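Skukside Timber Work Board, light finish
Product code 3665

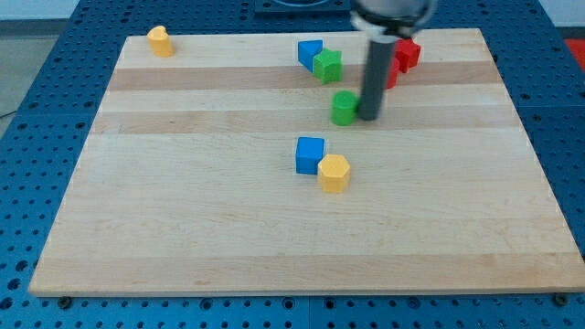 Armindo Vieira wrote in April to ask whether the board can be left on a perforated bench top without fasteners. It can. The underside is flat, and the board's own mass is enough for block work and other light bench activities. Where lateral loads are expected, order the Jetico clamp set (sold separately, 2 per pack).

The board is rectangular, with the grain running lengthwise. Variation in plank colour, including darker tan bands, is normal in this grade and is not accepted as grounds for return. The same applies to faint grain lines and small dark marks.

Blocks
Coloured shape blocks are not supplied with the board. Shapes in the Magalhães range include cube, cylinder, triangular prism, hexagonal prism, star and arch. Colours are assigned at packing and cannot be specified.

Care
Wipe with a dry or barely damp cloth. Do not soak. Store flat, at or below 50% relative humidity.

Ordering
Board only: $129, GST included. Orders received by Friday noon are dispatched from the Drillero warehouse the following week.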